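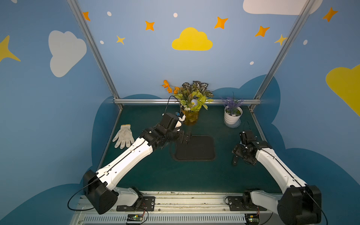 Search this book Go

Chapter 5
Shiny, Dull, and Everything Between

I failed my first paint job because of a closet door. I was nineteen, working for a small outfit called Harms, and I'd touched up one corner with a can that matched the door perfectly. Same color, same batch number on the lid. The customer spotted the patch from across the hall! My boss, Henryk Wasilewska, handed me the can and told me to read the label again, slowly this time. I had the right color and the wrong sheen.

That door taught me more about light than I'd picked up in school, and it's where I want to start this chapter. In Chapter 4 we asked what happens to light that gets absorbed. Now we'll follow the light that comes back.

When light bounces off a very smooth surface, all the rays that arrive from one direction leave in one direction. We call this specular reflection (from the Latin word for mirror). Tilt your head a little and the bright patch slides along with you, or disappears. Polished metal does this well, and it tends to pick up the color of whatever lamp or window happens to be facing it.

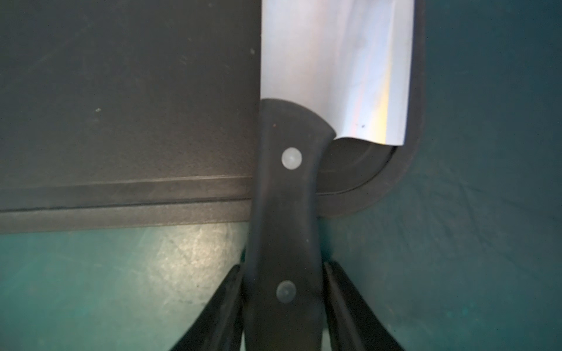 Figure 5.1 Steel knife blade with a warm band of reflected light. The handle is matte black.

A rough surface sends the same rays off every which way, and that's diffuse reflection. By rough I don't mean rough to your fingers. A sheet of printer paper feels smooth enough, but its bumps are huge next to a wavelength of green light. Go smaller than the wavelength and the bumps stop mattering much, so telescope makers fuss over polishing for weeks on end.

Most things around you do some of both. Lay a glossy magazine under a desk lamp and you'll get the ink colors from nearly every angle, plus a white glare from one. The glare comes off the top coating. The colors come from light that went in a little deeper, lost some wavelengths, and wandered back out.

Scratches mix things up again. Each one is a tiny groove with its own slopes, and some of those slopes will be aimed at you. 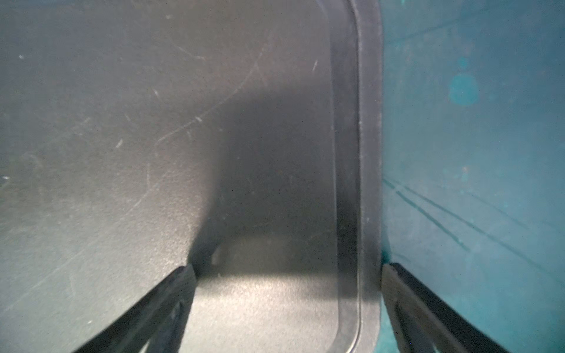 Figure 5.2 Pale scratches on dark gray plastic.

Before you read Section 5.1, try this. Take a spoon you don't care about and some fine sandpaper, sand half of the bowl, and look at both halves under one lamp. Write down what you see. Aleksandra Kołodziej's drawings on page 134 will make a lot more sense if you've done it.

© Soltska Learning | Contact us | Back to top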